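Workshop Notebook - Trenley Building, Lower Workshop
April, entry opened 9:40 a.m.
Recorded by: Osaze Akinola

Subject: Glaze adhesion trials on the Pomlow stoneware body, second firing.

The first firing left crawling on the shoulder of most test tiles, and the group agreed to repeat the series with a thinner application before changing the recipe. The same bag of clay was used. Tiles were bisque fired on the usual schedule, sponged, and left overnight on the wire rack. The Ugwu white was sieved twice and adjusted with water until it drained evenly from the dipping tongs. A total of 108 tiles were glazed, divided among single dip, double dip, and brushed application.

The kiln was loaded on 3 shelves. Witness cones were placed on each one, since the log from the previous firing recorded only the middle shelf and the question of uneven heat could not be settled from it. The lower peephole plug is cracked and should be replaced before the next user loads. A spare was ordered from Clanesik and has not arrived.

Results by application:
Single dip - even surface, slight thinning at the corners. No crawling observed.
Double dip - crawling on the shoulder in the same position as before, worst on the bottom shelf.
Brushed - acceptable on the flat, streaked on the curve. Not recommended for production ware.

The working conclusion is that thickness accounts for most of the fault. Dust on the bisque has not been ruled out. The double-dip tiles were handled last and stood uncovered while the floor was swept, and this should be avoided in the next series.

A question was also raised regarding the profile of the planter line. The present drawing has a sharp turn below the rim, where glaze collects. A plain rounded wall that narrows toward the foot would be easier to dip and to wipe clean.

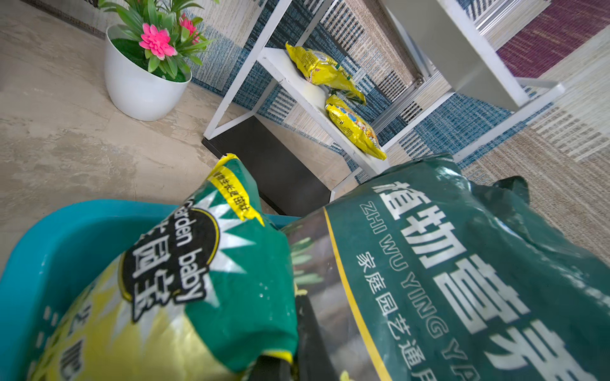 White pot, rounded body, narrower at the bottom.

The revised template will be cut with a foot ring wide enough to keep the piece steady when planted. Wall thickness is to remain as in the current drawing until shrinkage has been measured on the new bars.

Shrinkage bars: 7 made, marked and drying under plastic. Measure at leather hard, bone dry, bisque, and glaze firing. Use the steel rule in the drawer and not the tape.

Materials: 275 grams of the white remain in the small bucket, dry weight. Label renewed. The sieve was returned clean.

To do: replace peephole plug; repeat double dip on covered tiles; cut template; enter cone readings in the kiln log.

Entry closed 4:15 p.m. O.A.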